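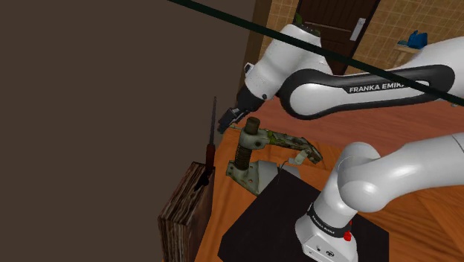
Comparing two grippers is mostly a matter of keeping everything else the same. For this unit the arm, the table and the objects stay fixed, and the only part that changes between runs is what is bolted to the wrist. We do the first round in simulation. The arm is the Franka Emika, mounted on its flat black square plate, and the gripper fitted to begin with is the black parallel one, fingers open, pointing down toward the green device with the coil spring around its post. That device is target A in the notes below. The knife block with the blade sticking up is an obstacle. It is not a target and should not be touched in any run.

Print this page | E-mail this page

Unit 4: Gripper comparison in simulation

What you are comparing

Gripper 1 is the standard parallel gripper. Two fingers close along one line, and both move the same distance. Gripper 2 is the Prikine adaptive gripper, which has jointed fingers that bend around whatever they close on. The Prikine model comes with the Vullside package and loads from the tool menu.

Both are run with the same controller, the same start pose and the same speed limit. If you change the speed limit for one, change it for the other and start the set again.

Why target A is awkward

Most textbook grasps use a box or a can. Target A has an upright post and a long jointed arm sticking out to the side, made of flat plates with holes in them. A thin wire hangs down under it. There are at least two sensible places to hold it:

Post grasp. Come in from the side and close on the coil spring. The spring is round and ridged, so a flat finger meets it along a narrow line. Expect the parallel gripper to let the post turn in its grip.

Plate grasp. Come in from above and close on the flat side plates. The parallel gripper should do well here, provided the fingers line up with the plates. If they are even slightly rotated, one finger lands first and pushes the device over before the other arrives.

Stay clear of the wire in both cases. The contact model treats it as a solid body, and a finger that catches it will produce forces that mean nothing.

Setting up a run

1. Load the scene and reset the arm to the start pose.
2. Open the gripper fully and check that nothing is in contact.
3. Choose the post grasp or the plate grasp. Write it down before you start.
4. Close at the set force. Wait for the force reading to settle.
5. Lift 30 mm, hold for 10 seconds, lower, open.
6. Save the log to your Notasport folder with the gripper and grasp in the file name.

For this exercise the bracket at the foot of the post is released, so the device can be lifted. If it will not move at all, the release setting is off - check that before blaming the gripper.

Do 10 runs for each pairing of gripper and grasp. Vary the start angle of the wrist a little each time, using the angle list on the course page, and use the same list for both grippers.

Reading the log

Each log has a time column, finger position, finger force and the tilt of the object. Plot force against time first. A clean grasp shows a quick rise and then a flat line. A slipping grasp shows a saw-tooth shape during the lift, sometimes quite small. Logs stop at 800 samples, so start recording when the fingers begin to close and not while the arm is still travelling.

Tilt matters as much as force. A gripper that holds on but lets the object swing has not done the job you would want on a real bench. Report the two separately.

What to hand in

One page of text and one plot per pairing. State which gripper you would pick for target A and for which grasp. Failed runs stay in the table. If a run ended early because the fingers hit the plate or the knife block, mark it as a collision - do not count it as a failed grasp.

The second round uses the hardware in the Quansah lab, room 458, with a plain test post in place of target A. Bring your simulation plots with you. The friction value in the simulation is a guess, and most of the second session goes into finding out how far off it is.

Filed under: Course Notes, Robotics, Lab Handouts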